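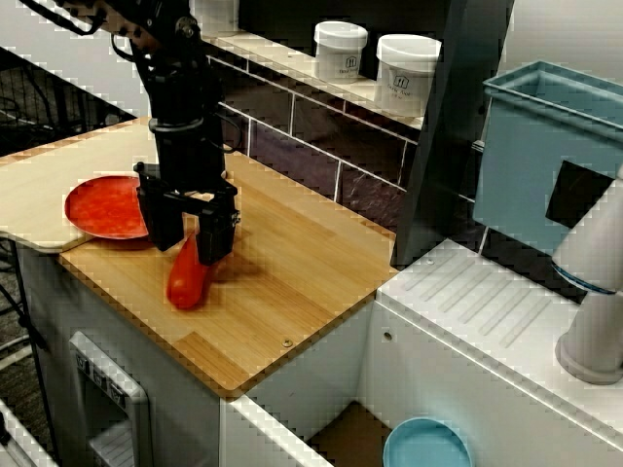

Fig. 4. Counter with plate and red pepper.

Section 7. Counter boards and play food

Do this section after the cabinet is standing and the tile backsplash is in place. You will need a small screwdriver, a soft cloth and a pencil. Keep loose screws in a cup, away from small children, until you are done.

7.1 Fitting the main board

1. Wipe the top of the white cabinet and let it dry.
2. Lay the main board on the cabinet with its better side up. The front edge should stick out a little past the cabinet.
3. Slide the board back toward the tiles. Do not force it. If it binds, check for glue or grit along the back of the cabinet.
4. Open and close the cabinet door. It should clear the underside of the board all the way.
5. Mark the position lightly with the pencil, then put in the screw near the right-hand front edge. Turn it by hand until the head is level with the wood, and stop there.

Caution: A screw head that stands up will catch sleeves and fingers. Run your thumb over it before going on. If it can't be set level, take it out and start again with a new one.

7.2 The side board

1. Set the side board at the left, with the rounded corner to the front. It sits higher than the main board and reaches past the cabinet.
2. Press down on the part that hangs over. If it tips, move the board to the right and try again.

Note: Florcombe cabinets bought before September take the older side board, which has no rounded corner. Clatia boards fit both. Do not mix screws from the two sets — the Clatia ones are longer and can come through the bottom.

7.3 Setting out the food

1. Put the round red plate at the left, where the two boards meet. It may rest partly on the side board.
2. Lay the long red pepper on the main board, to the right of the plate.
3. Keep the rest of the food in the cabinet until it is asked for. One plate and one or two pieces are enough for a first game.

Younger children often start by moving one thing back and forth between board and plate. Leave the plate in the same spot for the first few days. Tape and putty are not needed under it and leave marks on the wood.

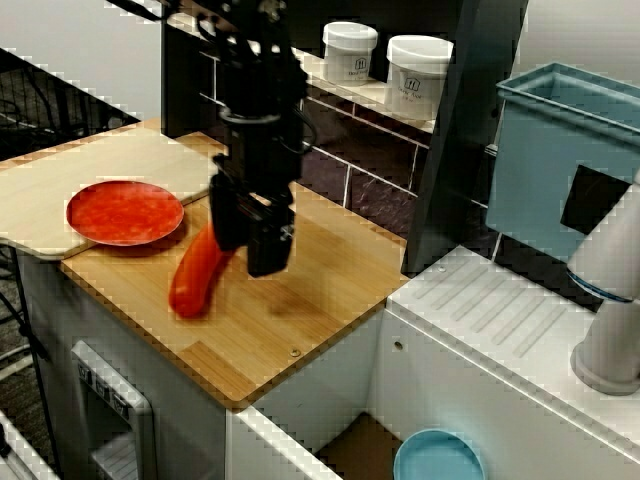 Kyrylo Melnychuk wrote in that his side board kept creeping forward until he put a strip of thin felt under it, and he asked whether felt was all right on the wood. It is, as long as the strip is cut shorter than the board and doesn't show at the front.

7.4 Care

1. Wipe the boards with a damp cloth and dry them right away. Never soak them.
2. Wash plastic food by hand in warm soapy water. Shake out any piece that has a seam and leave it on a towel overnight.
3. Check the screw once a month. Tighten by hand only.
4. If a board starts to splinter, rub it along the grain with fine sandpaper and wipe off the dust.

Spare boards are listed under part 654. Spare plates are sold singly.

Next: Section 8. Cabinet door and hinges

39 shares 7 comments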